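Bottle Sorting Spring: The Gallery
Titport Reuse Club
Posted 30/03/2025

Welcome to the gallery page! We had such a good time putting this one together. For anyone new, we collect empty plastic bottles from homes and shops in Titport and Carbridge, sort them by color and size, and pass them along to people who can do something with them. That means the recycling depot for most of them, but also gardeners, a couple of art rooms and one very keen builder of rafts.

This season's total stands at 641 bottles from 11 pickup stops, and we are thrilled with that. The Figueroa Street stop alone filled bag after bag. If you live near there, thank you, you are wonderful, and please keep rinsing!

A few notes before the pictures, because we always get mail about them.

Caps: leave them on. We used to ask for them separately and ended up with jars and jars of caps, which are lovely to look at (the reds especially) but take forever to match up again. The depot takes the whole bottle now, so on they stay.

Labels: leave those too, unless one is already coming off. For the art rooms we soak them off ourselves in warm water with a spoonful of baking soda. Paper labels slide right off after a while. The plastic wraparound kind can be slit down the seam with small scissors and peeled away in one go – so satisfying.

Colors: clear goes with clear, green with green. Green bottles are always scarcer than clear ones in our bags and the gardeners love them, so a green one gets a little cheer. Cut off the bottom and you have a good cover for a young lettuce plant. Take the cap off on mild days so the plant gets some air.

Squashed or whole: whole if you can manage it. Flat ones save room in the car, but they are harder to stand up and a lot harder to turn into planters.

Liners: we line every bin with a thin bag and fold a good wide cuff over the rim. The cuff matters! Skimp on it and the whole bag slides down inside as soon as the first few bottles go in. When the bin is full, pull the cuff up, give it a twist and lift. The bags from Corus Hardware fit our round bins with plenty to spare, and we have already gone through 57 of them this season.

Now for the bottles themselves. I know an empty soda bottle isn't everybody's idea of a pinup, but I do love how they look before a sort, all those caps and labels lying every which way. Click through at your own pace, and if you would like a larger copy for a classroom wall or a newsletter, just write to us.

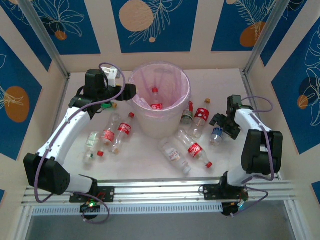 One bottle in, nine to go. The red cap got there first, tucked up against the pinkish liner, and there's a green one lying over to the left.

I'm especially fond of that folded liner, all creases and soft color. A pale lilac bag makes even a plain bin look dressed up, and clear plastic shows up nicely against it. Small bottles like the one with the blue label are the ones we save for seedlings, by the way. They hold just enough soil for a bean or a sunflower, and they fit on a narrow windowsill.

More pictures will go up in May, when the planters are ready and the first beans should be showing. We would love to add yours too! Send us your bottle shelves, your cut-down watering cans, your bird feeders, your heaps by the back door. Up to 7 pictures per household, please, with a line or two about each so we have something to put underneath.

Next pickup is at the Carbridge stop, same corner as always. Bring your bottles rinsed and drained, caps on, in any bag you like.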